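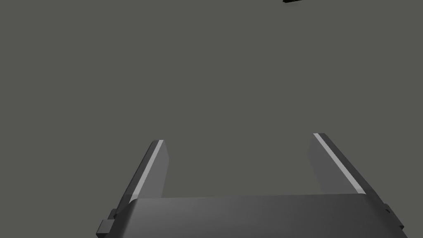 One climber in last year's group asked whether a flash should count for more than a top on the second try, and that is where we start.

Unit 6: Scoring a Bouldering Round

The Gandeo league ranks climbers in this order: tops, zones, attempts to top, attempts to zone. A flash is a top on the first attempt. It earns no bonus of its own, but it keeps the attempt count low, and that often decides a tie.

An attempt starts when both feet leave the mat -- brushing a hold from the ground does not count.

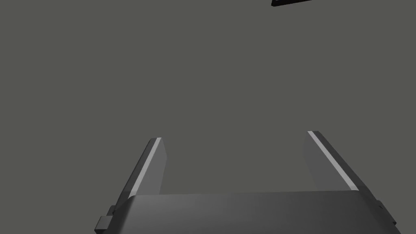 Fig. 2. Gripper, rear view.

The Plallau round used a points system instead. A top was worth 95 on the hardest problem, with 2 points off for each failed try. Compare the two methods using the Pernatik results sheet. Work out the final order under each one and mark any climber whose place changes.

Reading: Abbasi handbook, chapter 15, the part on appeals.
Worksheets are due 1st July. Bring a printed copy.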